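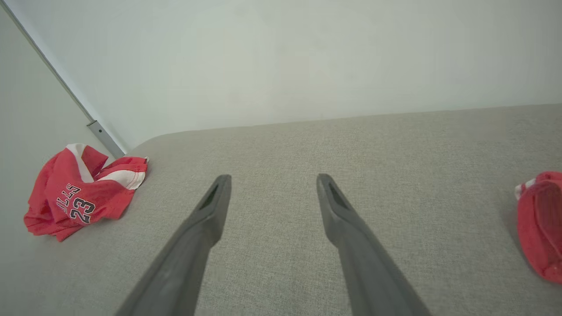 Fabric abrasion ratings, and what I do with them

Upholstery sellers like to quote a rub count. The figure comes from a machine that drags an abrasive back and forth over a clamped sample until yarns break. It tells you how a flat, clean swatch wears under one kind of friction. It says very little about pilling, seam slippage or fading, and those are what usually send a couch to the curb.

I kept notes on 8 swatches over the winter. Karla Cortés lent me her fabric shaver and a lamp, and I checked each swatch for pills after 107 days on the arm of my desk chair. The Andero weave had the lowest rub count of the lot and pilled least. The Kasov blend had the highest and looked fuzzy by March.

Fiber mix explains most of it. Polyester is strong enough to hold a pill in place — wool tends to shed it. Tight twist helps, and so does a short float in the weave.

Leif Kvam asked about seams. I have not tested any. The Nustia samples came with a slippage figure but no method, so I left it out of the table. I'll add it if they answer my email.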